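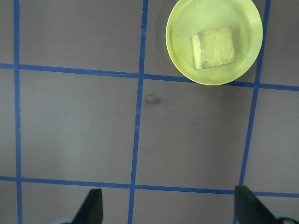
*Blue tape laid as a grid on a grey-brown surface.*

# Marking out a bench with tape

Masking tape is a cheap way to put reference lines on a workbench without cutting or inking the top. The notes below cover choice of tape, laying, squaring, upkeep and removal. They apply to sealed timber, paper-covered boards, painted sheet and most smooth kitchen worktops.

## Choosing the tape

Low-tack decorator's tape is suitable for most tops. General-purpose masking tape grips harder and dries out sooner, and on waxed timber it can lift the finish. Cloth tape leaves adhesive behind and should be kept off any surface that matters.

Width depends on the job. An 18 mm tape is wide enough to see at arm's length and narrow enough to work to one edge. Decide at the start whether measurements run to the left edge, the right edge or the centre of the strip, and write it on the end of the first strip in pencil. A grid measured to mixed edges will be out by a tape's width somewhere.

Zedine low-tack and the plain roll sold by Irlow have both been used on the same bench. The Irlow roll tears more cleanly by hand. The Zedine comes up with less residue after a month.

## Preparing the top

1. Clear the bench and brush off grit, including the back edge.
2. Wipe with a damp cloth and a drop of washing-up liquid.
3. Wipe again with clean water.
4. Leave until fully dry. In November, in an unheated shed, allow overnight.

Oil and wax prevent adhesion. If the tape curls at the ends within an hour, degrease a small patch with white spirit, test for colour change, and do the rest if the patch is sound.

Paper-covered tops are handled differently. Do not wet them. Use a dry brush only, and press the tape lightly, as a firm rub will pull fibres when it is removed.

## Laying the lines

Start from the straightest edge of the bench, usually the front. Measure in from it at both ends, make a small pencil tick at each, and stretch a string between the ticks. Lay the tape to the string.

Unroll the full length before pressing any of it down. Hold it just clear of the surface, sight along it, lower the far end, then lower the near end. Smooth from the middle outwards. Tape pressed down a little at a time wanders, and pulling it straight afterwards only stretches it. Stretched tape shrinks back over a few days and lifts at the ends.

Lay all the lines in one direction first. Cross lines go over the top.

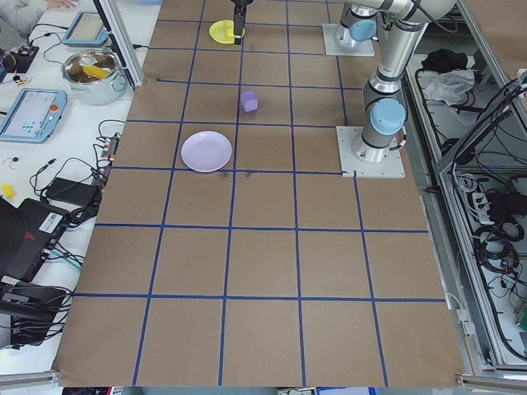
*Grid squares on brown paper, with a small lavender cube, a pale lilac plate and a yellow item set down.*

## Checking for square

Measure both diagonals of the whole grid. If they match, the outer lines are square. If they differ, move the cross lines at one end by half the difference and measure again. Checking single cells is slower and hides small errors that add up across the bench.

A 3-4-5 triangle does the same job where the far corner is out of reach. Mark three units along one line, four along the other, and adjust until the distance between the marks is five.

For sorting screws or laying out parts in order, an error of 5 mm is of no consequence. For cutting fabric or setting out tiles it is too much, and a steel rule should be used in place of a tape measure.

## Labelling

Letters along the front and numbers up the side are enough. Write them on the tape before it goes down. Rafia Sial uses a soft pencil and goes over it with a fine marker, which keeps the marker from bleeding into the creped surface.

## Upkeep

- Press down lifted ends as they appear. Dust gets under them quickly.
- Replace a whole strip when it tears. Patches make a ridge that catches paper and cloth.
- Keep hot pans and soldering irons off the lines. Heat sets the adhesive.
- Slide heavy items along the tape and never across it.
- Renew the full grid every few months, sooner in direct sun.
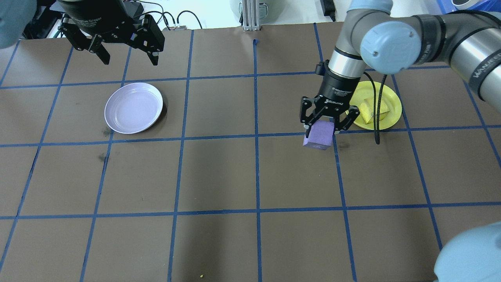
## Removal

Peel slowly, folding the tape back on itself and keeping it close to the surface. Pull along the line of the strip. If it splits, warm the next section with a hairdryer on low and start again from the other end.

Residue on sealed timber or laminate comes away with a little cooking oil left for 7 minutes, then soapy water. Use white spirit on painted metal after a test patch. Bare wood needs a cabinet scraper, as oil will stain it.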